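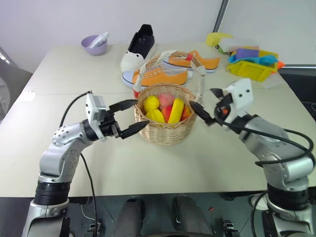
Bread going soft in the middle by day two

Stotach wrote:
Right, I'm losing my mind. I bake a white loaf at 180 and the crust is lovely for one evening, then by the next night it's like a sponge. I keep it in a plastic bag. Is it the bag?

Jillis replied:
It's the bag! I did the same thing for ages. Plastic traps all the steam and the crust hasn't got a chance. Mine lives cut side down on a board with a tea towel over it – lasts a good 2 days.

Esis replied:
Disagree, sorry. A towel turns mine into a brick. And 180 is far too low for bread, I'd go well over 200 for the first bit. You're probably underbaking it.

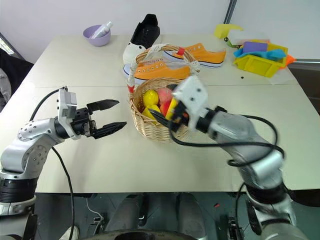

Wicker basket on the white table, something yellow in it

Stotach wrote:
Hmm, my oven runs hot so I was being careful. I might try it hotter then. How long do you let it cool?

Esis replied:
Completely. I know it's torture, but cut it warm and the middle goes gummy.

Jillis replied:
Oh come on, warm bread is the whole point of baking! I'll take a gummy slice with butter any day :)

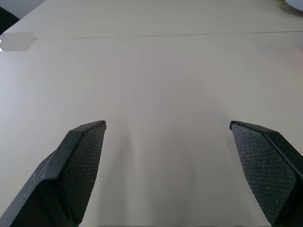 Freezing half the loaf

Stotach wrote:
Following on from the above, does anyone slice and freeze? There's only me eating it.

Jillis replied:
Always, and straight into the toaster from frozen.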